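Facilities Notes: Towels and the Oval Table

Ovevix Building Newsletter
2026-06-06

The cloth supply for the meeting rooms has been changed over to towels, and the large oval table is the first place where the new arrangement applies. This item sets out how the towel is to be folded, where it is kept, and what to do with the small things that now live on the table.

The table has a glossy white top. Gloss surfaces show smears more readily than matte ones, and paper wipes leave fine lint that is hard to see from directly above but obvious from a low angle. The Birnia wipes we used until February were adequate for spills and poor for general cleaning. A dry towel, folded to a pad, gives an even pressure across the hand and can be refolded to a clean face several times before it needs washing. 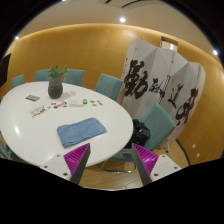
Folded blue cloth on the oval table, with the plant and the small pieces behind it.

The fold is as follows. Lay the towel flat with the label side down. Bring the short ends together, smooth the air out toward the open edge, then fold across the length. Fold once more to reach the storage size. The label should finish near a corner, where it can be found without opening the stack. Turn the closed edge toward the person who will pick it up.

Two faults account for most bad folds. The first is a skewed opening fold, which pushes every later layer out of line and leaves a stepped edge. The second is folding before the cloth has been shaken out. Terry loops catch on each other, and a crease trapped in the first layer will show through all the others. If either happens, open the towel completely and start over. Partial corrections take longer.

A towel with lint or grit on the outer face should not be used on the table. Grit will mark a gloss top, and the marks do not polish out with anything we have in the building. Shake it over a bin, turn it to a clean face, and inspect before wiping.

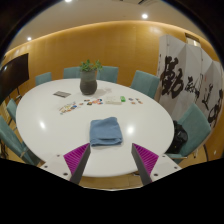 Wiping is done in overlapping straight passes, working from the far edge to the near edge. Circular motion is quicker but leaves arcs that catch the ceiling lights. To check the result, stand at one end of the table and look along the surface toward a reflection. Any haze will break up the edge of the highlight. Check from the other end as well — some smears only show from one direction.

The plant stays on the table. It should be lifted, not slid, when the area under the pot is cleaned. The underside of a pot can carry sand or grit even when the outside looks clean. Water it at the sink and let it drain fully before it goes back. Pinch off yellowing leaves at the stem and put them in the compost, as dropped leaves stain if they are left under a cup or a folder.

The small colorful pieces, the gray card and the boxes belong to the table set and are not to be thrown out. Move them one group at a time, wipe, and return each group before starting on the next. Clearing everything into one pile is the usual cause of sets getting mixed. Flat pieces should be picked up by the edge. Dragging them with a fingertip bends the corners over time, and bent corners do not sit flat again.
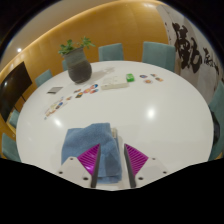

A used towel is left open until it is taken away. Folding a damp towel holds moisture in the center of the stack, and the smell carries over into the next wash. Once dry it can go in the laundry bag in the supply closet. Wash towels separately from kitchen cloths, warm cycle, with a plain detergent. Do not add fabric softener. It coats the loops, reduces absorbency and transfers a film to the tabletop that looks exactly like the smears we are trying to remove.

The Alipour spray remains in the closet for ink and dried coffee only. Apply it to the towel, never to the table, and follow with a dry pass. The Dasten polish has been withdrawn. It left a slippery finish, and papers would not stay where they were put.

Stock at the time of writing is 39 towels on the closet shelf. The order level is set per floor and will be reviewed after the summer. Please report frayed hems and loose threads at the supply desk so that the towel can be moved to general use.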